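Paper that holds a crease

Trallex Paper Notes, 5/13/23

The mill at Warnbridge makes paper for people who fold it. It also makes envelope stock and a line of interleaving tissue, and those two products pay most of the bills, but the folding sheet is what the technical lead wanted to talk about when we met in the test room.

"A folding sheet has to fail in a controlled way," the lead said. "You are breaking fiber bonds along a line. If too few break, the crease springs open. If too many break, you get a tear the second time you reverse it."

The sheet sold under the name Gesari is the mill's third attempt at the problem. The first was too heavily sized and cracked at the corners. The second took a crease well but lost its shape in humid rooms. Both used a short hardwood fiber. Gesari uses a blend with a longer softwood fraction, refined for less time.

Grain direction came up early and took up much of the conversation. Fibers line up with the travel of the machine as the sheet forms, so a crease made along the grain is sharper and lies flatter than one made across it. In a square model folded in both directions, the difference shows up as a twist.

"You can't remove grain on this kind of machine," the lead said. "You can bring the ratio down. We adjust the speed of the stock against the speed of the wire, and we accept a slightly cloudier sheet. Printers would complain. Folders hold it up to a lamp once and then forget about it."

The in-house crease test is simple. A strip is folded under a fixed weight, released, and left for 3 minutes. The angle it has opened to is then read off a protractor plate. Strips are cut in both directions and the two readings are logged side by side. The gap between them decides whether the batch is released as folding sheet or sent to the envelope line.

A separate test covers repeated folding. The strip is held under tension and bent back and forth until it parts. The mill wants 200 double folds across the grain before it releases a batch. A run made last August parted at 19.

"That was a drying fault," the lead said. "The last section was running hot and the sheet came off too dry. It looked perfect. You could have put it in a sample book. We pulped it."

Color has its own effect. Sheets dyed in the pulp behave the same as the white. Sheets colored on one face carry a coating, and the coating stiffens that face and resists folding on the outside of a crease. The mill stopped coating dark shades for this reason and now dyes all of them through, including the green, which needed 2 changes of dye supplier before it stopped drifting toward yellow.
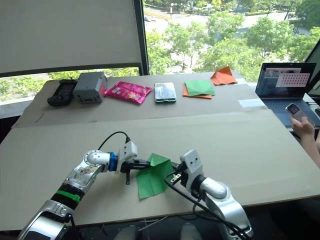 Sundaram, which buys the sheet for its teaching packs, would put squareness ahead of all of this. A sheet that is slightly out of square ruins a beginner's first model whatever the fiber is doing, Sundaram argued, and most of the returned packs are returned over cutting.

The lead did not dispute it. Cutting is done off site, on a guillotine, in stacks. The top and bottom sheets of a stack can differ when the clamp pressure is set too high, and soft paper is worse for this than hard paper. The mill has asked for shorter stacks and has been quoted a higher price.

"We can measure squareness on a finished pack very easily," the lead said. "Lay one diagonal fold in and look at the corners. If they don't meet, the sheet is out, and you don't need an instrument for that."

Storage advice for buyers was brief. Keep the pack wrapped and flat until it is needed, and let it sit in the room for a day before folding. Paper that has come in from a cold van will curl when it is opened, usually toward the drier face, and a curled sheet is difficult to line up at the first fold.

A heavier weight is in trial for large models folded damp. It uses the same blend with more sizing. The current samples hold their shape after drying but show a faint line where the fingers have pressed, and the mill has not set a date for it.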